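Contra el gazpacho de verano perfecto

13/08/2021

Llevo desde junio intentando desayunar como una persona adulta. La culpa la tiene una aplicación, Estusport, que me instalé para contar pasos y que a la segunda semana decidió que también tenía opiniones sobre mi dieta. Me propuso un reto: 40 días de desayuno en bol. Le di a aceptar porque el botón de rechazar era gris y diminuto, y yo soy una persona influenciable.

Hasta entonces mi desayuno era una tostada comida de pie, con la mano libre buscando las llaves. El bol exige sentarse. Exige también una cantidad de semillas que en mi casa no había entrado nunca, y que ahora aparecen en el cajón de los cubiertos, en el sofá y una vez dentro de un zapato.

El primer desembolso fue en avena. La marca buena, según la aplicación, es Lullico, que viene en un paquete de papel muy honrado y cuesta lo que antes me costaba el desayuno de toda la familia, perro incluido. Compré 2 kilos. La avena, para quien no la conozca, es un cereal que no sabe a nada y que se hincha cuando dejas de mirarlo.
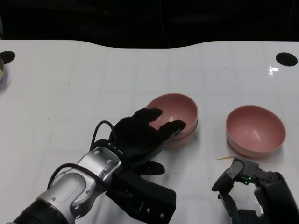

Boles rosas, la base de toda vida ordenada.

Lo siguiente fue la fruta. En las recetas siempre sale un mango en su punto, cosa que yo no he visto jamás. Los míos están duros como un adoquín el lunes y el martes ya son mermelada. Acabé con plátano, como todo el mundo. Plátano con avena, plátano con yogur, plátano con plátano. A los diez días el frutero me saludaba con cierta pena.

Y el gazpacho del título, que se me olvidaba. Un amanecer de julio, con calor y sin plátanos, eché gazpacho en el bol y le puse semillas por encima. La aplicación me lo contó como desayuno válido: 232 calorías y una medallita. Desde entonces no le tengo ningún respeto, y también desde entonces ceno eso mismo, que está buenísimo. Lo que no soporto es el gazpacho perfecto, colado tres veces, con su aceite en gotitas equidistantes. El gazpacho tiene que llevar algún tropezón y saber un poco demasiado a ajo.

Lo conté en la entrada anterior y los comentarios se dividieron en bandos, como si hubiera hablado de política.

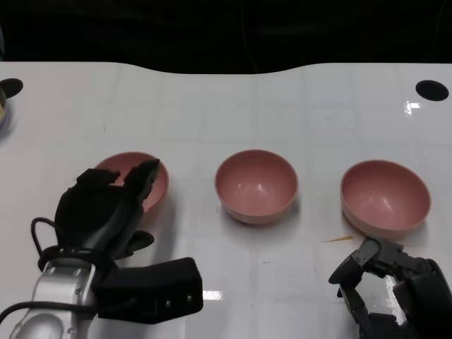

Piątek escribe: «Gazpacho a las siete de la mañana no es un desayuno, es una resaca. Y la avena se deja en remojo la noche antes, con leche y un pellizco de sal. Así sí que sabe a algo».

Le hice caso en lo de la sal y tengo que reconocer que mejora. En lo del remojo fracasé, por razones de carácter: a las once de la noche no estoy pensando en el desayuno, estoy viendo una serie que no me gusta. La única vez que me acordé me la dejé fuera de la nevera, en agosto. No voy a describir el resultado. 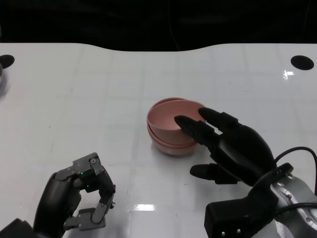

Foto: Skodska

El reto se terminó el domingo pasado. La aplicación me felicitó con confeti y acto seguido me ofreció otro, de 48 días, sin azúcar y con estiramientos. Esta vez busqué el botón gris con calma y lo encontré.

El balance es modesto. He dormido igual y he gastado más. Ahora me siento a desayunar, eso es verdad, y hay mañanas en que hasta miro por la ventana. Pero el lunes volví a la tostada, con tomate y aceite, y me supo a vacaciones. Me queda cerca de un kilo de avena. Si alguien tiene una receta de galletas que no requiera mango, los comentarios están abiertos hasta octubre, que es cuando me caduca el paquete.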